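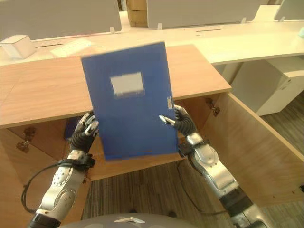 柜前竖直托起的蓝色硬质文件盒，正面设白色标签区

Suvitz网球协会发布Strömberg业余网球联赛新赛季方案
单双打混合团体赛制全面推行，室内赛段由Prultasik网球中心承办

（Suvitz，2026年8月）Suvitz网球协会（以下简称“协会”）今日正式发布Strömberg业余网球联赛新赛季竞赛方案。新赛季将实行单双打混合的团体赛制，全部比赛分为室外和室内2个赛段进行，室内赛段及12月的总决赛由Prultasik网球中心承办。球场设施企业Bolus继续担任联赛官方场地合作伙伴，负责比赛用场的面层检测、网柱及球网的更换和赛段之间的场地养护。

截至上一赛季结束，在协会登记并具备联赛参赛资格的业余球员为1,355人。登记人数的增长使原有的个人积分赛制在赛程安排、场地分配和裁判调度方面承受了较大压力，部分组别的轮空场次偏多，球员之间水平差距过大的对阵也时有出现。协会竞赛部门在赛季结束后对赛制进行了全面审议，并就修订草案征求了各会员俱乐部的书面意见。此次公布的方案是在上述工作基础上形成的最终文本，自发布之日起生效，原竞赛办法同时停止执行。

一、赛制调整的主要内容

新赛季以俱乐部代表队为基本参赛单位。每次团体对抗由单打和双打组成，先进行单打，后进行双打，双方在全部场次结束后按胜场计算对抗结果。即使一方已提前锁定胜局，其余场次仍须完整进行，各场比分均计入赛季排名的小分。

出场名单由领队在对抗开始前以书面形式同时递交主裁判。名单递交后，除球员因伤病无法出场并经主裁判确认外，不得变更。单打出场顺序须与该队向协会备案的实力排序一致，双打组合则由各队自行确定。协会保留对实力排序进行复核的权利，复核依据为球员上一赛季的正式比赛成绩及本赛季已完成场次的成绩。

考虑到业余球员的体能状况和场地使用时段，各场比赛的决胜盘统一以抢十方式进行。双打比赛采用无占先计分，平分后由接发球方选择接发球区域，混合双打则由与发球员同性别的球员接发球。单打比赛保留传统的占先计分。这一安排在征求意见阶段得到多数会员俱乐部的支持，也有俱乐部提出希望单打同样采用无占先计分，协会将在赛季中期结合实际比赛时长重新评估。

组别设置方面，原有的公开组、进阶组和初级组继续保留，年满五十岁球员参加的常青组由邀请性质改为正式组别，与其他组别适用同一套升降级规则。同一球员在同一赛季内只能代表一家俱乐部参赛，但经所属俱乐部同意，常青组球员可以在公开组或进阶组兼项，兼项场次的成绩分别计算。

青少年球员的参赛规定未作调整。未满十六岁的球员参加成人组别，须提交监护人签署的同意书，并由所属俱乐部指定一名成年随队人员全程陪同。协会另行举办的青少年系列赛不受本方案影响，其赛程和报名办法将由协会青少年部门单独公布。

二、赛段安排与比赛场地

室外赛段由各会员俱乐部轮流承办，采用主客场方式。承办俱乐部应在比赛前完成场地清扫、球网高度校准和遮阳设施检查，并为客队提供更衣、饮水和临时存放物品的条件。硬地与红土场地均可用于室外赛段，但同一次团体对抗的全部场次必须在同一类型的面层上进行。承办俱乐部应在赛程公布后尽早将所使用的场地类型通知客队。

遇降雨、大风或能见度不足时，由当值主裁判决定是否中断比赛。中断的比赛恢复时，从中断时的比分、发球方和站位继续。当日无法恢复的，双方领队应现场商定补赛日期并书面报送协会；协商不成的，由协会竞赛部门指定。补赛必须在室外赛段截止日前完成，逾期未赛且责任无法认定的场次，双方均不计胜场。

室内赛段将全部集中在Prultasik网球中心。该中心共有13片室内场地，全部为硬地面层，照明和通风系统已按协会的竞赛场地要求通过验收。集中办赛后，同一组别的对抗可以在相邻场地同时展开，裁判和赛事医疗人员的调配更为方便，各队也不必在冬季进行长距离的往返。

12月举行的总决赛将使用Prultasik网球中心的中心球场。中心球场设固定看台座位800席，观众凭票入场，各参赛俱乐部可按照协会分配的额度为会员预留座位。总决赛期间，中心其余场地保留给参赛队热身和训练使用，对公众开放的时段相应缩短，具体安排由该中心在服务台和官方渠道公布。

三、合作伙伴的职责

Bolus与协会的合作自联赛创办初期延续至今。根据双方新签订的协议，Bolus在本赛季承担以下工作：对所有用于联赛的场地进行赛前面层检测，重点检查平整度、排水状况、划线清晰度及底线后方的安全距离；为承办俱乐部更换磨损的球网、中心带和网柱配件；在两个赛段之间对Prultasik网球中心的室内面层进行清洁和局部修补。检测结果将以书面报告形式同时送交协会和场地所属俱乐部。

对于检测中发现不符合比赛要求的场地，俱乐部应在室外赛段开始前完成整改并申请复检。复检仍未通过的，该俱乐部的主场比赛改在协会指定的场地进行，由此产生的场地费用由俱乐部承担。红土场地的日常洒水、刷平和滚压仍由俱乐部自行负责，Bolus将为各俱乐部的场地维护人员提供一次现场培训，内容包括雨后恢复作业、底线区域补土以及冬季停用前的覆盖处理。

Suvitz网球协会在声明中表示：“业余联赛的质量，首先取决于球员能否在公平、安全的条件下完成每一场比赛。此次修订对名单提交、场地检测和补赛程序作出了更为明确的规定，协会将严格按照公布的文本执行，并对所有会员俱乐部适用相同的标准。”

Bolus在声明中表示：“俱乐部场地的使用频率高，面层和配件的磨损往往集中在底线和网前区域。我们将在赛季开始前完成检测工作，并在赛段转换期间安排固定的养护人员驻场，配合协会和Prultasik网球中心的赛程要求。”

Prultasik网球中心表示，室内赛段期间，中心将为参赛队设置独立的签到区域和器材存放区域，穿线服务在比赛时段内持续开放，参赛球员的穿线需求优先处理。中心的会员课程和青少年训练班将保留部分场地照常进行，受赛程影响的课程由中心与学员另行约定时间。

四、裁判与赛风赛纪

新赛季每次团体对抗均由协会指派一名主裁判。公开组的总决赛阶段配备主裁和司线人员，其他场次实行球员自行呼报制度。在自行呼报的比赛中，球员负责呼报落在本方场地一侧的来球，不能确定出界的球应视为好球。双打比赛中同队两名球员呼报不一致时，该球同样视为好球。对于红土场地上的争议落点，球员可以请求查看球印，查看须在该分结束后立即提出。

巡场裁判有权纠正明显错误的呼报。同一名球员的呼报在同一场比赛中被多次纠正的，巡场裁判可以依照行为准则给予警告或罚分。摔拍、击球出场、使用侮辱性语言以及故意拖延时间等行为，按照警告、罚分、罚局的顺序逐级处罚，情节严重的可直接取消该场比赛资格。领队和教练员在场边的言行同样受行为准则约束。

场外指导的范围在本赛季有所放宽。领队或一名经报备的教练员可以在换边和盘间休息时与本队球员交流，在分与分之间可以作简短的口头提示，但不得打断比赛节奏，也不得就落点呼报发表意见。使用电子设备向场上球员传递信息的行为仍被禁止。

迟到的处理标准保持不变。球员在规定时间后未到场的，按迟到时长依次失去挑边权和相应局数，超过最长等候时限的判为弃权。因交通中断等不可抗力造成的迟到，领队应在第一时间通知主裁判，由主裁判决定是否调整场次顺序。

协会将在赛季开始前举办裁判业务培训，内容以新赛制的执行要点为主，包括出场名单的核对、无占先计分的操作、抢十中的换边和发球轮次，以及自行呼报比赛中的巡场职责。各俱乐部可推荐会员参加培训，考核合格者由协会纳入联赛裁判名册。参加培训不收取费用，裁判执裁补贴按照协会现行标准发放。

五、报名与资格审查

报名工作以俱乐部为单位进行，协会不受理个人直接报名。各俱乐部应提交参赛队名单、实力排序、主场场地说明、领队联系方式以及参赛费用的缴纳凭证。名单中的每一名球员须持有有效的协会会员登记，并签署参赛声明和健康状况确认书。新登记球员须先完成水平认定，认定由协会认可的教练员通过对打和短盘比赛进行，主要考察底线稳定性、发球、接发球以及网前处理能力。

尚未加入任何俱乐部的业余球员，可以向协会申请协助联系。协会将根据申请人的居住区域、水平认定结果和可参赛时间，向有空余名额的俱乐部推荐。是否接收由俱乐部自行决定，俱乐部作出决定后应及时答复申请人。

资格审查由协会竞赛部门统一进行。审查中发现材料缺失的，俱乐部可在规定期限内补交一次；提供虚假年龄、虚假成绩或冒用他人登记信息的，取消有关球员的参赛资格，已完成场次的成绩作废，并视情况扣减该队积分。俱乐部对审查结果有异议的，可以提出书面申诉，申诉期间有关球员暂不出场。

赛季进行期间，各队可以在室外赛段结束后办理一次人员增补。增补球员不得在本赛季内代表其他俱乐部出场，其在实力排序中的位置由协会确定。室内赛段开始后，除守门性质的伤病替补条款所列情形外，名单不再变动。

六、升降级与奖励

各组别的赛季排名由两个赛段的成绩累计产生。积分相同时，依次比较相互间对抗结果、单双打总胜场、净胜盘和净胜局；仍然相同的，由协会安排附加赛，附加赛仅进行一场双打。室外赛段的积分全部带入室内赛段，不作折减。

各组别排名靠前的队伍进入12月的总决赛，总决赛采用单败淘汰方式。进阶组和初级组的冠军队伍在下一赛季升入上一级组别，公开组和进阶组排名末位的队伍相应降级。获得升级资格的队伍如因人员原因放弃升级，应在赛季结束后以书面形式提出，名额由同组别下一名次的队伍递补。

联赛不设现金奖励。各组别冠军队伍获得Strömberg联赛奖杯一座，由获奖俱乐部保存至下一届总决赛；冠亚军队伍的球员均获颁奖牌。公平竞赛奖由当值主裁判根据整个赛季的对抗记录共同推荐，获奖俱乐部将在下一赛季免缴一支参赛队的报名费用。

七、医疗保障与球员安全

承办俱乐部应在比赛期间配备急救用品，并在场地入口处公布最近医疗机构的联系方式。Prultasik网球中心在室内赛段全程安排赛事医疗人员，自动体外除颤器的位置将在签到时向各队说明。比赛中球员因伤请求治疗的，每一处伤情可获得一次医疗暂停，肌肉痉挛只能在换边或盘间休息时处理。

室外赛段遇高温天气时，主裁判可以推迟开赛时间，或在单打决胜盘之前给予双方额外的休息。协会建议各队在高温条件下优先安排早间和傍晚时段的比赛，客队对时段调整的合理请求，承办俱乐部应予配合。协会为全部登记球员办理的赛事期间意外保障继续有效，保障范围包括正式比赛和赛前热身，不包括俱乐部自行组织的日常训练。

八、观众与信息发布

室外赛段的比赛免费向公众开放，观众应在承办俱乐部划定的区域内观赛，并在活球期间保持安静、避免走动。总决赛门票通过Prultasik网球中心发售，持有效协会会员登记的人士可享受会员票价，未满十六岁的观众须由成年人陪同入场。中心球场看台设有轮椅席位，有需要的观众请在购票时说明。

比赛结果由双方领队在对抗结束后共同签字确认，并由主队在规定时间内报送协会。协会将在核对无误后更新各组别排名。新闻媒体如需进入总决赛的混合采访区，应事先向协会办理采访登记；拍摄人员在比赛进行中不得使用闪光灯，进入场地周边拍摄位置须服从现场工作人员引导。

完整的竞赛规程、报名表格、行为准则和场地检测标准可向协会秘书处索取，也可在各会员俱乐部查阅。会员俱乐部对规程条文有疑问的，可书面提交协会竞赛部门，协会的答复将同时抄送全体会员俱乐部。

关于Suvitz网球协会
Suvitz网球协会是负责组织和推广本地区业余网球运动的会员制体育组织，主要工作包括业余联赛和青少年系列赛的举办、裁判和教练员培训、球员登记以及会员俱乐部的业务指导。

关于Strömberg业余网球联赛
Strömberg业余网球联赛由Suvitz网球协会主办，面向协会会员俱乐部的业余球员，设公开组、进阶组、初级组和常青组，每赛季于12月举行总决赛。

关于Prultasik网球中心
Prultasik网球中心是位于Suvitz的室内网球场馆，为公众、俱乐部和学校提供场地租用、网球课程、穿线及赛事承办服务。

关于Bolus
Bolus从事网球场地面层、球网系统及配套设施的供应、安装和养护，服务对象包括网球俱乐部、学校和公共体育场馆。

媒体联络
Suvitz网球协会秘书处新闻事务组
采访登记及资料索取请以书面形式提出，并注明媒体名称、联系方式和拟采访内容。

（完）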